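Plate cell keeps drifting at the pick spot — recalibrate or rebuild?
Cell setup & maintenance > Small arms

mudlark_88
Posted 7:12 am

Morning all. Small plate handling cell, one arm on a Wadent wedge pedestal, parallel gripper with the long thin fingers. Picks a plate off the breadboard, drops it on the raised nest, goes again. Ran fine right through February. Now it lands off to one side on the pick, maybe one time in 30, and the finger clips the plate skirt.

Done so far:
re-taught the pick point, twice
new finger tips
checked the air — no air, it's electric, ignore that

Any ideas before I pull the whole thing apart?

gantrygoose
Posted 7:40 am

Check the pedestal bolts. Always the pedestal bolts. Arm on a slope like that puts a sideways load on the base every cycle and they creep. Ours needed a nip up every 3000 cycles or so till we put thread locker on.

tin_possum
Posted 7:58 am

Disagree, if it was the base he'd see it at the nest too. He's only seeing it at the pick. What holds the plate at the pick spot? Sounds like nothing.

mudlark_88
Posted 8:05 am

Correct, nothing. Just a taped square on the breadboard, operator sets the plate inside it. Nest has the clamps at the corners.

tin_possum
Posted 8:09 am

Well there's your drift. Tape isn't a fixture mate.

gantrygoose
Posted 8:21 am

Tape was fine for however many months though?? Something changed. Bolts first, takes five minutes. Dial indicator on the wrist, lean on the arm, see if it comes back to zero.

kettle_n_shims
Posted 9:33 am

Both of you are half right imo. Do it in this order:

Power down, lock out. Torque check the pedestal, then the breadboard to table screws. People forget the second lot.
Wipe the plate landing area. Dried media builds up and the plate rides high on one corner.
Check finger parallelism with a gauge block, closed and at plate width. Long thin extensions bend and you won't see it by eye.
THEN re-teach. Not before. If you re-taught with a bent finger you've baked the error in.

Also what speed are you coming down at? I don't go over 12 mm/s for the last bit. Hiltia arm here, yours may differ.

mudlark_88
Posted 9:50 am

Um. Faster than that. A fair bit faster. Will go do the list.

tin_possum
Posted 9:52 am

lol

vanags_user
Posted 11:16 am

We use the Vanags corner stops, screw straight into the breadboard holes. Stopped all of this. Not cheap, $400 for a set when I ordered, but the operator can't put the plate down crooked any more.

gantrygoose
Posted 11:24 am

400 for four bits of bent metal. Print them.

vanags_user
Posted 11:31 am

Printed ones wore on us. Your call.

kettle_n_shims
Posted 12:45 pm

Before spending anything, run it in sim with the plate nudged off centre and see how much the fingers will tolerate. I did a write-up on the Rernel board when we set up our plate cell, same sort of layout, blue square for the pick and a flat grey plate for the drop. Pasting the top bit, the old board is hard to get into now. 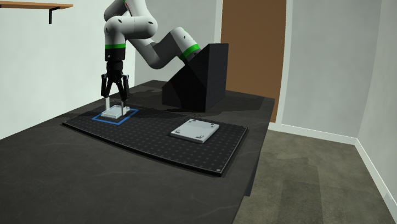 Posted by kettle_n_shims | Rernel User Board | Filed under: Plate handling, Setup notes

Model the cell first, then touch the real arm. Pick zone is the blue outline on the breadboard, and the plate fills most of it so there isn't much slop to play with. Fingers go either side. Teach the pick from directly over the plate, come straight down, no angled approach. Drop zone is the grey plate. Teach that off its corners, not off the breadboard edge. Then shift the plate a little at a time inside the outline and log where the fingers first touch it. That's your real tolerence, write it on the cell.

mudlark_88
Posted 2:20 pm

Ok that's useful, ta. Update from the bench:

Pedestal bolts tight, all of them. Sorry goose.
Breadboard screws — one loose at the back corner, could turn it with my fingers.
Left finger extension is out. Not by much but the gauge block rocks.

So new extension going on, screw torqued, then re-teach and slow the approach.

gantrygoose
Posted 2:26 pm

Loose screw under the breadboard counts as bolts. I'm claiming it.

tin_possum
Posted 2:31 pm

It does not. And he still needs stops.

kettle_n_shims
Posted 2:48 pm

Mark a line across every screw head with paint pen while you're in there. Quick look at start of shift and you know if one's moved. And keep the old extension, measure the bend — if the next one goes the same way it's hitting something on the way down.

mudlark_88
Posted 4:37 pm

Finger's on, re-taught, slowed down. Running the overnight batch with blanks. Will post the count tommorow.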